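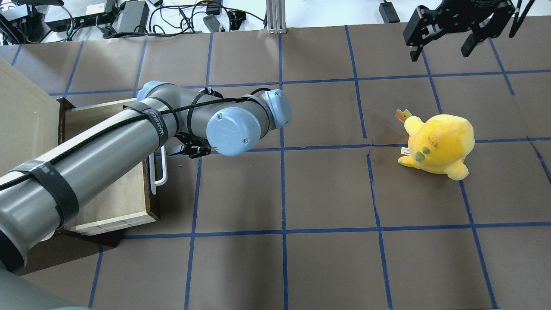

I've been putting off the toy cleanout since November, mostly over the question of where the soft ones go. The bins from Purkero hold 21 of them if you push, and then nobody can find anything. What I want is drawers. A shallow one of pale wood with a long white metal handle is about right for us, with an open top so a kid can see in. A round yellow plush like this one, with its small green beak, takes up more room than you'd think, and it doesn't stack. I'd give it a drawer to itself or let it live out on the table.

I priced a set of drawers at Restmont and it came to $535 before delivery. Jonas Ammann, who built our hall bench, said he could do it in plywood for less if I sanded the parts myself. I said yes. I have not started sanding.

Sorting is the other half. I used blue tape on brown paper to make squares, and one toy goes in one square. Anything that gets a square has to be looked at before it moves. Check the seams, check the eyes, read the tag if there is one. The yellow one has two small black eyes, a white belly and a little pale blue card by its arm, so it gets a full look like the rest.

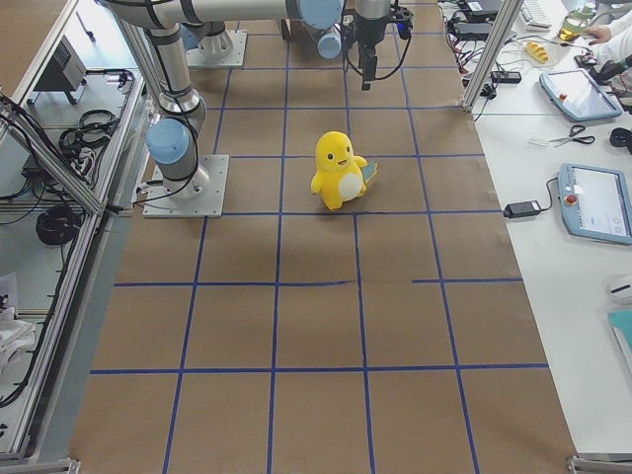
What stays and what goes

Toys with a name stay. Doubles go to my sister. Anything with a loose eye waits in the mending basket until I get out the needle, and that basket is pretty full already. I'll post again when the drawers are in.

68 shares
21 comments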